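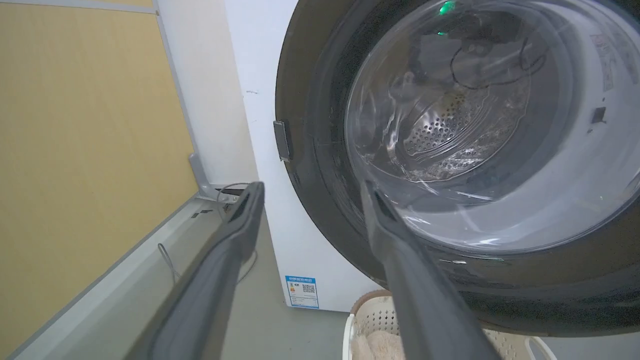 Sizing a softener for a well at 300 ppm hardness, and I would like a check on the numbers before I order anything. Household of four, one and a half baths, rural Dunbar, private well with a submersible pump and a bladder tank. Hardness is by titration, as calcium carbonate, done twice. Iron is below what the kit can read. pH is neutral. The whitish streaks on the glass and inside the drum of the front loader are what the wash side looks like, and the kettle is worse. I logged the meter for a week and got 1584 gallons with no outdoor use. The dealer quoted a Kusemar twin-tank set to regenerate every 3000 gallons, and a second dealer quoted a Futora salt-free cartridge unit for less than half the price. Questions:

- Is 3000 gallons between regenerations reasonable at this hardness?
- Does the salt-free unit do anything measurable?
- Should I leave the kitchen cold line hard?

*posted by **coldriser**, Mon 13 September*

---

300 ppm is 17.5 grains per gallon. Times 3000 gallons is 52,500 grains of hardness to remove per cycle. Ask the dealer what resin volume is in each tank. If the answer is one cubic foot, the setting is wrong and you will have hard water for the last part of every cycle. One cubic foot gives you 30,000 grains if you use a lot of salt and closer to 20,000 if you use a sensible amount.

At 1584 gallons a week you go through a little under 28,000 grains in seven days. A two cubic foot single tank at a moderate salt dose handles that with a reserve. I don't see what the twin is buying you.

*posted by **saltbridge***

---

The twin buys soft water during regeneration. On a single tank the bypass opens while the resin is being brined, and anybody running a tap at that time gets raw water. The usual answer is to regenerate at two in the morning, which is fine until somebody works nights.

Agree on the arithmetic though. A twin with one cubic foot on each side should be set by its own resin volume, per side. Adding the two sides together is a common mistake on quotes and I suspect that is where 3000 came from.

*posted by **B. Urrutia***

---

Salt-free first, since it is the shorter answer. It is not a softener. Your titration will read 300 before and 300 after. The template-assisted media is supposed to turn some of the dissolved hardness into small crystals that stay suspended and don't stick to pipe. Results vary a lot with flow rate and with what else is in the water. It will do nothing for soap, and spots left by evaporation will still be there (softer to wipe, according to people who like them).

*posted by **hydrant_key***

---

I have had a Futora on a well for three years and I disagree with the tone of that. The heating element I pulled in July had a dusting I could brush off with a thumb. The one before it, same heater, same setpoint, came out looking like coral. Nobody selling it to me claimed it would lower the test number. No salt, no drain line, no discharge into the septic.

*posted by **mossgate***

---

One element against one element is not a comparison. Was the first one in for three years too? Same water use?

*posted by **hydrant_key***

---

Five years for the first one. Fewer people in the house now. I take the point, but I am still not hauling salt.

*posted by **mossgate***

---

Some notes on the laundry side, where people tend to blame hardness for everything. A white film can be any of several things:

1. Calcium carbonate. Fizzes with white vinegar and goes away.
2. Undissolved powder, usually the zeolite or carbonate in a cheap detergent. Feels gritty. Partly goes with warm water.
3. Dried surfactant from overdosing. Feels slick when you wet it again.

Put a few drops of vinegar on a streak before you spend money. With a front loader, do it at the bottom of the glass with the door open and the machine off, then wipe dry. Hard water uses up builder in the detergent, so people add more, and then they have the first and third problem together and can't tell which one they are looking at.
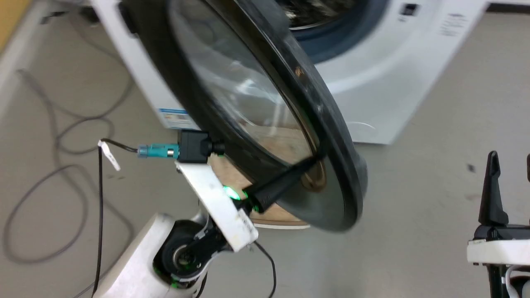 *Photo: Saqib Satti*

The bowl of the glass is a convenient test spot in any case. It is smooth, you can light it from the side, and it wipes clean. For a number, wash a black cotton towel with no detergent at all, hottest cycle, and look at the rinse water in a clear jar. Suds mean there is product left over from earlier loads, and a softener will make that worse until you cut the dose. I went down to less than half of what I had been using after mine was installed.

*posted by **S. Satti***

---

Did the vinegar test. It fizzed on a streak near the bottom and wiped off. There was a second area that did not react and went slick when wet. So both, as described.

I also called the dealer. One cubic foot per side, Pernoden high-capacity resin, and he did add the sides together. He says the Pernoden resin is rated higher than standard.

*posted by **coldriser***

---

Every resin is rated higher than standard on its own sheet. Ask for the capacity at a stated salt dose in pounds per cubic foot. If he can't give you the pair of numbers, the capacity by itself tells you nothing. Set it by the low-salt figure and you will regenerate more often with less salt each time, and use less salt over a year. The curve is not linear – the last third of the capacity costs a lot more salt than the first third.

*posted by **saltbridge***

---

True for salt. For water it goes the other way. Every regeneration sends a fixed volume of backwash and rinse down the drain regardless of the dose. On a weak well, or a septic field that already ponds in spring, I would take the higher dose and fewer cycles. The original poster has not said anything about recovery rate or the field.

*posted by **B. Urrutia***

---

The pump keeps up with two showers and a hose. Septic field was replaced by the last owner, and I have the permit drawing. It is sandy soil and I have never seen it wet.

*posted by **coldriser***

---

Then low salt is fine. You can also run the brine discharge to a separate dry well if your county allows it. Some don't. Call before you dig.

*posted by **B. Urrutia***

---

On the kitchen cold line: leave it hard. At 17.5 grains, exchange adds sodium at a bit under eight milligrams per liter per grain, so figure 138 milligrams per liter in the softened water. That is minor for most adults and not minor for a person on a restricted diet. It is one tee upstream of the softener and an extra run of PEX. Do the hose bibs at the same time, you don't want to water tomatoes with softened water or pay to soften what goes on the lawn.

*posted by **hydrant_key***

---
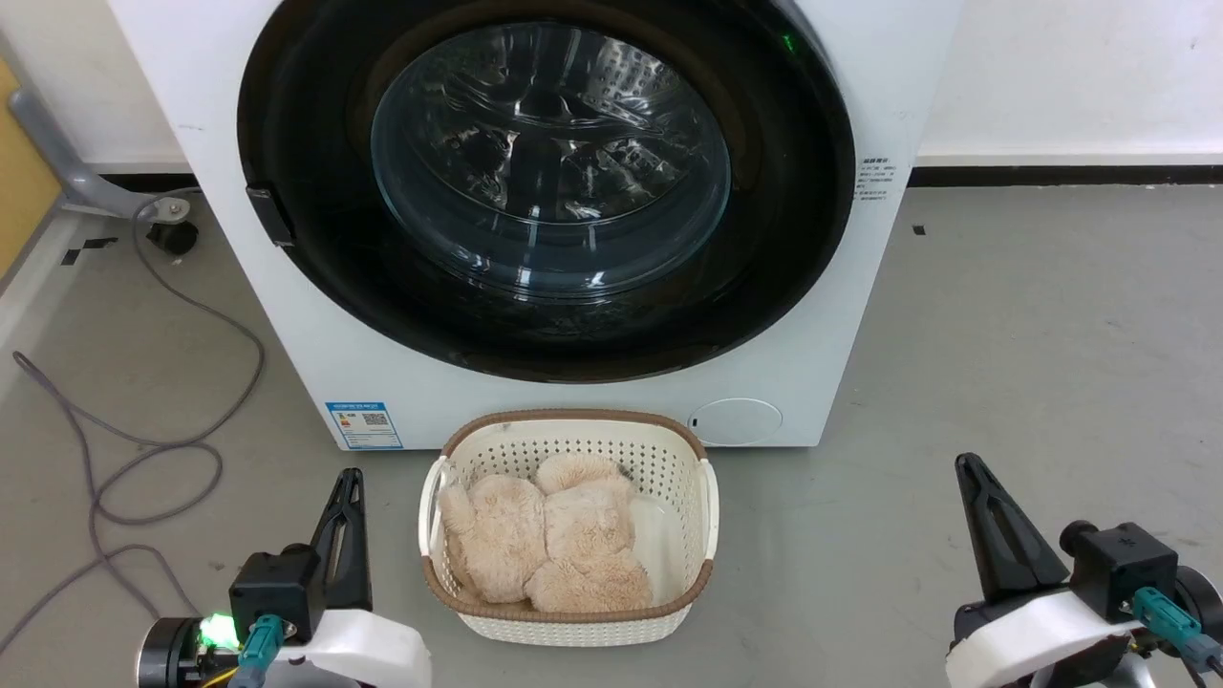
*Front loader, green light on.*

Separate question on the same subject. My machine lets me enter water hardness in the setup menu, and the manual gives it in German degrees. Does anybody enter the raw value or the softened value? I am on a blended supply, softened hot and hard cold, and the washer has a cold inlet only, so I used the raw value. The wash came out the same as far as I can tell. I don't know if the setting changes anything besides the dose suggested on the display.

*posted by **tallow22***

---

With a cold inlet only, the raw value is right for you. Divide ppm by 17.8 to get German degrees. People mix that up with grains per gallon, where you divide by 17.1, but the two are close enough that it makes no difference to a dosing table.

For dishwashers it matters more. A lot of those have a small softener inside, and the setting controls how often it regenerates.

*posted by **S. Satti***

---

Thanks. Leaving it as is.

*posted by **tallow22***

---

Update. Second quote from the first dealer: Kusemar single tank, two cubic feet, metered valve, reserve set to one day. I asked for the capacity and salt dose as a pair and he sent me a page from the valve manual, with the low-salt row circled in pen. Kitchen cold and both hose bibs will be teed off ahead of it. Nobody here works nights, so I dropped the twin.

Still open: whether to put a sediment filter before or after the bladder tank. The well is clear except after heavy rain.

*posted by **coldriser***

---

After the tank, before the softener. If you put it between the pump and the pressure switch, a clogged filter will make the pump short cycle, and at some point you will be buying a pump. Put a gauge on each side so you can read the drop.

*posted by **saltbridge***

---

Seconded, with a bypass around it.

*posted by **B. Urrutia***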